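How to Set Up a Two-Zone Tabletop Test for a Two-Armed Robot

14 comments | 225 shares

If you have a policy that does beautifully on the objects it was trained with and you'd like to know what happens when other things are lying nearby, this is the test I'd point you to. We call ours the Druma layout (it started as a page in the Druma project notes and the name stuck), and I've grown very fond of it, partly because you can put it together with whatever is in the kitchen drawer.

The idea is simple enough. The objects the robot is asked to handle go in a near zone, the ones it should leave alone go in a far zone, and you measure how often the arms go for the wrong zone when the instruction changes a little.

Step 1. Divide the table

Two tabletops pushed end to end work very well, and the seam gives you a ready-made line that shows up in every recording. If you only have one big table, a strip of masking tape will do, though you'll want to replace it when it starts to curl. Make sure both grippers can reach all of the near zone before you go any further. I skipped that check on my first try and had to throw out an entire afternoon!

Step 2. Lay out the objects

Put your distractors in the far zone, in a loose row, and pick things that are different from each other in shape and shine. A metal bowl is a wonderful troublemaker because of its reflections, and a crumpled cloth never looks the same twice. Scissors and a clothes hanger add thin parts that a depth camera tends to struggle with. Then set toy blocks in the near zone, each a different color and turned at its own angle, and leave the middle open so the arms have somewhere to work.

Start every trial with both grippers open and empty over the near side, like so. 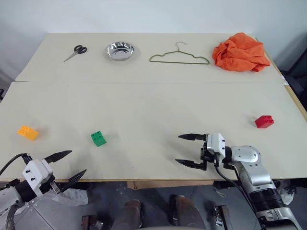
Step 3. Write the instructions

Keep them short, and write them all down before you run anything, or you'll find yourself gently steering toward the ones that work. Our set has 16, and each is run with two layouts. Most name a block by color ("pick up the green block"), and the rest name something in the far zone, with refusing or waiting counted as correct.

Step 4. Score the runs

Score the first contact and forget the rest. In the Mavora runs we tried grading the whole motion, and two people watching the same clip could disagree for ten minutes. With first contact there's very little to argue over, and you can get through a batch before lunch. Do save the clips, though, because you'll want to look back at the odd ones once you have a second policy to compare.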